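I've had the Trivon fitted sheet on our bed since May and I'm still pleased, mostly. It came from Cultlow and cost me 30 quid.

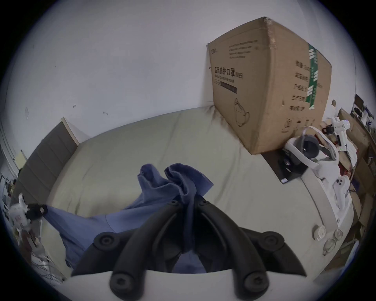

The corners are deep enough for our silly thick mattress, and they stay put — the last one pinged off by 2 in the morning, every night!

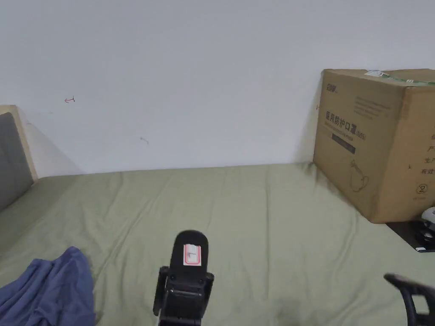
My friend Emese has the same one and says hers bobbled after a few washes. Mine hasn't (yet), but I do keep it away from towels.

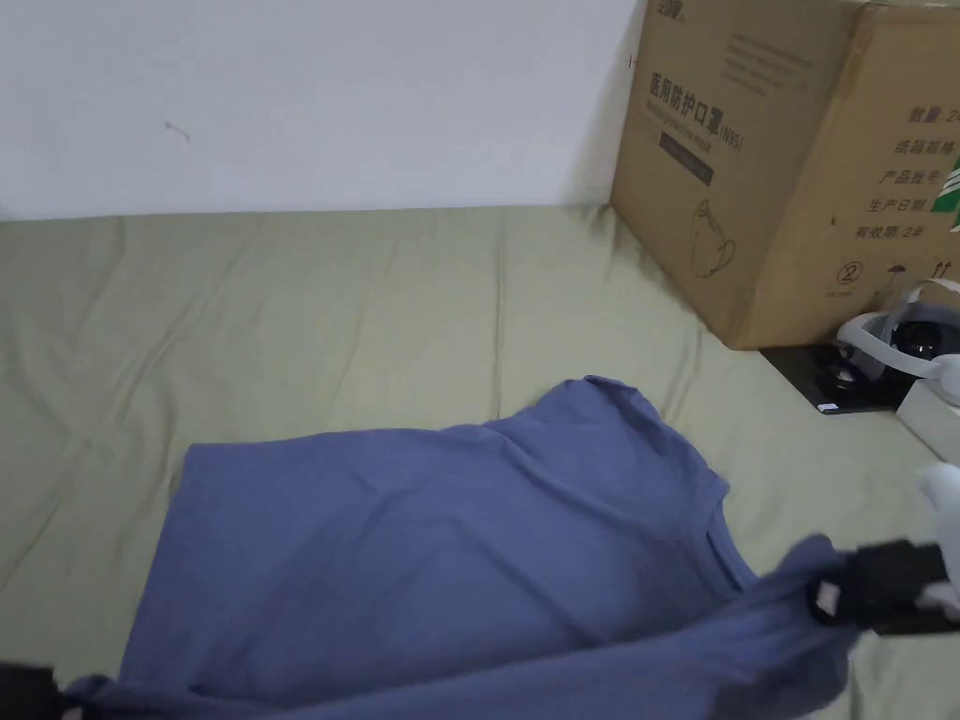 The green one on the bed, creases and all.

It does come out of the wash looking slept in, and I don't iron sheets for anyone.

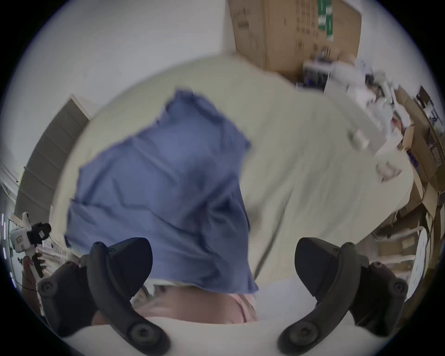
Would I buy it again? Yes, though I'd wait for a sale and get the matching pillowcases too.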